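Teaching the Folding Line

VOSTHOLM - The linen hall at Lerden's contract laundry used to run on 32 folders standing at steel tables. It still does, for the most part. The change is in what a few of them do between shifts of ordinary work, and in what they are paid for it.

Lerden plans to install automated sorting and folding cells in December. The cells will take loose textiles from a bin, separate them and pass them to a folding plate. Flat sheets have been machine-fed for years. Mixed personal laundry has not, and the company handles 800 bags of it a week from care homes and private customers.

The control software learns from recorded handling. Staff who sign up take a hand-held gripper with a camera on it and carry out the work through its two fingers: pinch, lift, turn, release. Recording is done on the floor and in bedrooms, where cloth lies among other things and has to be picked out from them. Cables, straps and boxes are left where they are. A model trained only on clear tables fails when a sleeve is caught under something.

Each session lasts two hours and is paid at the senior folder rate. Repeated attempts are kept, including the bad ones, and labeled afterward by the person who made them.
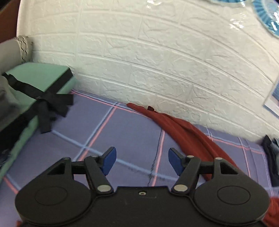
Maricel Tolentino takes a cooler view of the arrangement. The tool is slower than a hand, she said, and the first weeks were hard on the wrist, but her main objection is to the contract: it pays for the hours of recording and says nothing on what happens to the folding jobs once the recordings are used. She has asked for that in writing and was still waiting on 8/24/21.

Lerden's operations manager, Bezawit Negussie, said no folder will be dismissed in the first year. Three positions left open by retirement will not be filled. Two new posts, titled cell attendant, will go to current staff. An attendant clears jams, checks folded stacks and takes over items the cell rejects - fitted sheets, mostly, and anything with long ties.

Training for those posts started last month under Bienvenido Enriquez. It covers lockout procedure, camera cleaning and the fault log. Seven folders applied. Selection will be by test on the pilot cell, which currently rejects one item in nine.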